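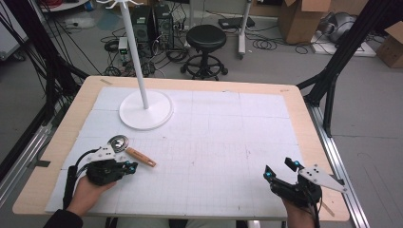

Unit 6: Small Freestanding Coat Racks - Layout, Stability and Bench Work

Course: Domestic Fittings and Small Furniture
Instructor: Piret Sproģis
Ledbridge evening program, Friday section

6.1 Scope

This unit covers the single-pole rack: one base, one vertical member, and a set of hooks at or near the top. Wall-mounted rails were covered in Unit 5 and are not repeated. Hall trees with a seat or shelf belong to the next unit.

The bench setup for this unit is a tabletop with a white foam board laid over it. The board carries a faint pencil grid. The rack shown has a round white base, a tall slender white pole and several curved white hooks branching outward at the top. It is the general form referred to throughout these notes as Type A.

Read sections 6.2 through 6.5 before class. Sections 6.6 and 6.7 will be worked at the bench.

6.2 Terms

Base. The part in contact with the floor. On Type A it is a disk. Its radius sets the tipping edge.

Pole. The vertical member, in one piece or in joined sections.

Crown. The zone at the top of the pole where the hooks attach.

Hook reach. Horizontal distance from the pole centerline to the point where the load hangs. This is measured to the low point of the hook curve, not to the hook tip.

Throat. The opening between the hook tip and the hook shank. A narrow throat holds a loop well but will not accept a thick collar.

Tipping edge. The line about which the rack rotates when it begins to fall. For a disk base, the tipping edge is the tangent at the point of the rim nearest the load.

Lean. Departure of the pole from vertical, measured at the crown.

6.3 Stability under a single load

Students tend to judge a rack by its base diameter alone. Base diameter, base weight and hook reach have to be considered together.

Let R be the base radius, r the hook reach, W the weight of the whole rack and P the hanging load. The center of gravity of an unloaded, symmetrical rack lies on the pole centerline. Taking moments about the tipping edge:

Restoring moment = W x R
Overturning moment = P x (r - R)

If r is less than or equal to R, the load hangs inside the footprint and a static load cannot tip the rack on a level floor. If r is greater than R, the limiting load is:

P = W x R / (r - R)

Worked case. A rack weighs 2,000 grams. Base radius is 150 mm. Hook reach is 200 mm.

P = 2,000 x 150 / (200 - 150)
P = 6,000 grams

The rack will stand with one item of up to 6,000 grams on one hook, in theory. With no margin applied, this figure is of no practical use. For this course divide the limiting load by 2, giving a working load of 3,000 grams on any single hook.

Second case. Same rack, but with the weight increased to 2,508 grams by adding ballast to the base. The limiting load becomes 7,524 grams and the working load 3,762 grams. Compare this with the effect of leaving the weight alone and shortening the hook reach to 180 mm:

P = 2,000 x 150 / 30
P = 10,000 grams

A reduction in reach of 20 mm does more than 508 grams of ballast. Shortening the hooks does, however, bring the coats closer to the pole and to each other. Section 6.5 deals with that trade.

6.4 Effects not covered by the static formula

Height. Height does not appear in the formula above. It matters as soon as there is lean or a side push. A force F applied at height h produces an overturning moment of F x h. Pulling a coat off sideways is a case of this kind, and it is the most common way a rack goes over.

Lean. If the pole leans toward the load, the center of gravity moves toward the tipping edge and the restoring moment falls. The hook reach grows at the same time. The two effects add. A slender pole will also bend under load, so lean should be checked with the hook loaded as well as empty.

Floor. A base that rocks has a tipping edge well inside its rim. On rough concrete or uneven boards, assume the effective radius is smaller than the measured one. On thick carpet the base may sink on the loaded side and produce lean.

Load swing. A coat dropped onto a hook applies more than its own weight for a short time. The factor of 2 in section 6.3 is intended to cover ordinary handling. It does not cover a child hanging from a sleeve.

6.5 Hook arrangement

Hooks are best spaced evenly around the crown. For n hooks the angle between neighbors is 360/n degrees.

4 hooks - 90 degrees
5 hooks - 72 degrees
6 hooks - 60 degrees
8 hooks - 45 degrees

The straight-line distance between neighboring load points is:

d = 2 x r x sin(180/n)

With six hooks this reduces to d = r. A six-hook rack with a reach of 200 mm therefore gives 200 mm between neighboring load points. This is adequate for jackets and tight for winter coats.

Staggering the hooks at two heights relieves the crowding at the collar. It does little for the hem of a long coat, which hangs in the same place either way.

Loading order also matters. Place the first item on any hook and the second on the hook directly opposite. With equal loads at equal reach on opposite hooks, the combined center of gravity returns to the centerline. Racks with an odd number of hooks have no directly opposite pair, and a small residual moment remains after two items. In practice this is within the working margin.

The Elska and Nanis patterns handed out last week differ mainly in this respect. Elska has six hooks at one level. Nanis has five, with alternating short and long shanks. Bring both sheets.

6.6 Bench procedure: marking out and checking

Work on the foam board. It protects the finish on the base and gives a pale surface against which dark pencil marks can be seen. Do not cut on it.

1. Check that the tabletop is level in two directions, then lay the board flat. If the board has bowed, turn it over and check again before shimming.

2. Choose one grid line as the datum. Mark it at both ends with a short cross stroke. All offsets are taken from this line.

3. Set the base down so that its rim is tangent to the datum. Trace the rim lightly with the pencil held upright.

4. Lift the rack clear. Find the center of the traced circle by drawing two chords and their perpendicular bisectors. Mark the intersection.

5. Return the rack to the traced circle.

6. Hang a plumb line from the crown, clear of the pole. Measure the gap between line and pole at the top and again just above the base. The difference is the lean in that direction.

7. Rotate the rack a quarter turn within the circle and repeat step 6. Record both values. Two readings are required, as a pole can be true in one plane and out in the other.

8. Drop the plumb line from the low point of each hook in turn and mark where it meets the board. Measure from each mark to the circle center. These are the hook reaches. If a hook overhangs the board, move the whole setup inward and start again from step 3.

9. Join neighboring marks with straight lines. On an evenly spaced six-hook crown, the figure is a regular hexagon. Any side that differs visibly from the rest indicates a bent or badly seated hook.

10. Apply the test load to one hook by hand, slowly, keeping the other hand near the pole. Repeat step 6 with the load in place.

Stop if the base lifts at any point. Record the load at which it lifted and do not repeat the test.

6.7 Common faults and corrections

Base rocks on a flat board. Usually a high spot at the center of the underside, or a fastener standing proud. Seat the fastener first. If rocking continues, fit a thin ring of felt near the rim so that contact is made at the outside.

Pole loose in base. Tighten before taking any lean reading. A loose joint gives a different value each time the rack is touched, and the readings cannot be averaged into anything useful.

Pole leans but joint is tight. Check whether the hole or socket in the base was made out of square. Rotate the pole in its socket by a half turn. If the lean follows the pole, the pole is bent. If it stays with the base, the socket is at fault.

Hooks turn under load. The attachment is relying on friction alone. Add a second point of attachment or a locating pin. Glue is not accepted as the only correction in this course.

Hook throat too narrow. Do not open a curved hook by bending it at the tip. The bend concentrates at one point, and a painted finish will crack there. Replace the hook or accept the narrower throat.

6.8 What to record

Use one sheet per rack. Enter the following:

- base radius, from the traced circle
- total weight, in grams
- number of hooks, and whether at one level or two
- reach of each hook
- lean, two directions, unloaded
- lean, two directions, loaded, with the load stated
- limiting load and working load, by the method of 6.3
- faults found and corrections made

Use whole millimeters. Sheets with values to a tenth of a millimeter will be returned, as neither the pencil line nor the plumb line supports that reading.

6.9 Problems

1. A rack weighs 2,508 grams and has a base radius of 140 mm. Hook reach is 196 mm. Find the limiting load and the working load.

2. For the rack in problem 1, find the hook reach at which the limiting load doubles. Keep the base and weight unchanged.

3. A five-hook rack has a reach of 180 mm. Find the distance between neighboring load points.

4. Show that two equal loads on neighboring hooks of a six-hook rack have a combined center of gravity at 0.87 r from the centerline. Explain why the formula in 6.3 should not be applied with this value without first considering the direction of the tipping edge.

5. The Jankauskaitė variant of Type A replaces the disk with a square plate of side 2R. State where its tipping edge lies nearest the pole, and where its corners lie. Which hook directions benefit?

Problems 1 through 3 are due at the start of the next Friday session. Problems 4 and 5 will be discussed in class.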